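Levach Shared Kitchen: Questions and Answers for Members

Can I bring my own bowls and flatware?
Yes. Put your name on the bottom in marker or tape. Anything without a name goes into the common stock after 3 weeks, and the common stock is free for anyone to use.

Which bowls belong to the kitchen?
The lavender plastic ones and the stainless steel ones. The plastic bowls are fine for salads, dough and leftovers. Don't pour hot oil into them. The steel bowls can take heat from a pot of water underneath, but they can't go in the microwave.
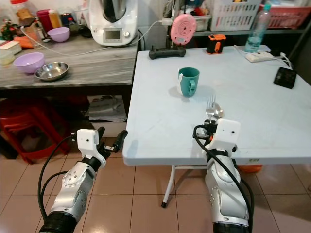

Members also ask if the bowls can leave the building. They can't. If you need to carry food home, bring a container with a lid.

Where do I eat?
At the folding table. It holds four people if everybody keeps their elbows in. Wipe it down when you're finished and take your mug with you. Chargers and other small electronics may stay on it between meals, but move them to the back edge before you put food down.

Can I fold the table up?
Only if you have the kitchen booked for a class. Clear the top first, unplug the power strip, and set the table back up before you leave.

How do I use the food processor?
Read the card in the top drawer before your first time. Check that the jar is seated and the lid is locked before you turn the dial. Don't fill past the 2,000 ml line. Soups and sauces go no higher than that because they rise when they heat up.

Can I move it to another spot on the counter?
Please leave it against the wall. Keep the cord away from the sink and clear of the place where you're chopping. If the cord is in your way, shift your cutting board.

How do I clean the jar?
Fill it halfway with warm water, add a drop of dish soap and run it for 20 seconds. Rinse, then dry it upside down on a towel. Watch your fingers around the blade. 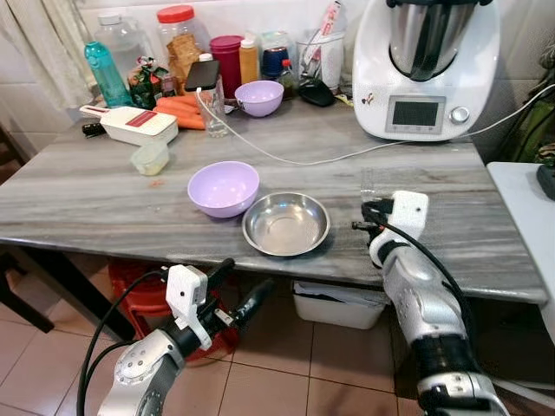 Never put the base in water. A damp cloth is enough for the front and the dial, and a dry one for the screen.

Can I leave my bottles and jars along the back wall?
Things you use every day, yes. Everything else goes in your own cupboard. The back row gets cleared in December so the tiles can be scrubbed, and a notice goes up before that.

Something broke. What do I do?
Tell Marcelino Bustamante, who looks after the kitchen. He is in most mornings until 11. Bowls and mugs are replaced at no charge. Damage to the food processor is split between the people who were booked in at the time.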